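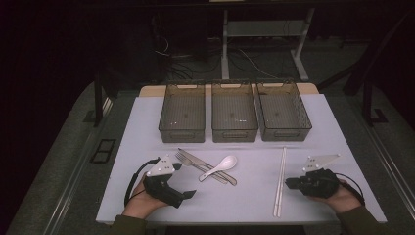 Flatware

Flatware, also called cutlery or silverware, is the set of hand tools used for serving and eating food. In the United States, "cutlery" often means knives only, while in Britain it covers forks and spoons as well.

History

Spoons and knives are much older than table forks. Early spoons were made from shell, wood, bone and horn. In much of medieval Europe, guests brought their own knives to meals and ate most solid food with their fingers. The table fork spread from Italy after the Middle Ages and was slow to reach northern Europe, where it was long thought fussy. Matching sets became common in wealthy homes in the 18th century.

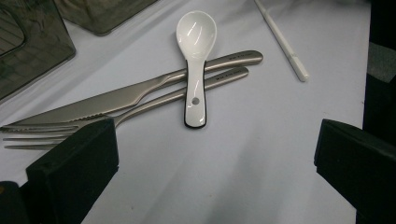 Silver was the main material for fine flatware, but it tarnishes and is soft. Electroplating, which came into use in the 1840s, put a thin layer of silver over a cheaper metal. Stainless steel followed in the 20th century and is now the usual choice. Ceramic spoons are common in East Asia, mostly for soup.

Place settings

In a formal Western setting, forks go to the left of the plate and knives to the right, with the blade facing the plate. Spoons lie to the right of the knives. Pieces used first are placed farthest out.

See also: Chopsticks, Table manners, Tableware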